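Stakevlow Sorting Cell Trial
Progress report to the Ifans Fund, second reporting period
Prepared by Angelica Layug, Project Lead, Murnilau
09/06/2024

1. Purpose of this report

This report covers work carried out under the equipment evaluation grant. The grant supports an independent review of the Zindcombe two-arm bench kit, which is sold to small repair shops and packing rooms as a ready-to-use sorting cell. Murnilau was asked to establish whether the kit can be set up and run by staff with no robotics background, and whether the service plan that comes with it is worth its yearly cost.

2. Work completed

The kit was installed at the Stakevlow site at the start of the period. Unpacking, mounting and first power-up took five working days against the two days given in the supplier's setup guide. Most of the extra time went to the mounting plate, which had to be returned and drilled again. The supplier covered the cost of the return.

Staff have since completed 377 logged sorting runs. A run begins when the operator selects a task on the tablet and ends when both arms return to their rest positions. Of these, 34 were stopped by the operator before the end, in most cases following a missed grasp. The stopped runs remain in the log and are included in all totals given to the Fund.

Bench work in this period used household and workshop items of mixed shape, placed in open containers. The items were chosen by site staff – the supplier had no part in the selection – and were changed between sessions so that the arms did not meet the same arrangement twice in a row.

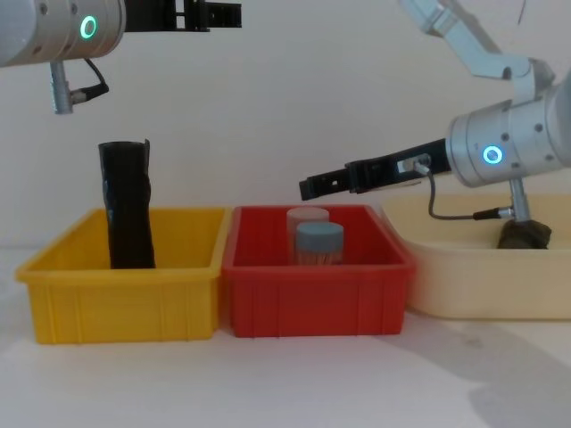
Bench work with the two-arm kit at Stakevlow. The yellow and red bins stand beside the wider cream-colored tray.

3. Findings to date

The grippers handle rigid, straight-sided items well. Lidded containers standing upright have given little trouble when there is room for the fingers on both sides. Results are weaker when two containers stand close together, and the arms will sometimes push one aside while reaching for the other. Irregular items are slower to sort, as the software often makes a second approach before closing the fingers.

Cable routing at the wrist needs attention. Operators have asked for a shorter cable or an additional clip, and this request has been passed to Zindcombe. A reply is expected with the next parts shipment.

The training material was rated as clear by all operators. The printed quick-start card is used daily. The longer manual is seldom opened, and two of its chapters refer to an earlier version of the tablet software.

4. Service plan

Three support calls were placed during the period. Two were answered on the same day. The third, concerning a calibration fault, remained open for more than a week and required a replacement part. Murnilau will ask for written response times before any renewal is considered.

5. Budget

Spending stands at 88 percent of the amount released for this period. The balance is held for spare gripper fingers, which have been ordered and not yet invoiced. No change to the overall budget is requested.

6. Next period

Work through October will cover closely spaced items, a second group of operators, and a repeat of the setup procedure from a bare bench. The Fund is asked to confirm by return whether its representative wishes to attend the repeat setup, so that site access can be arranged.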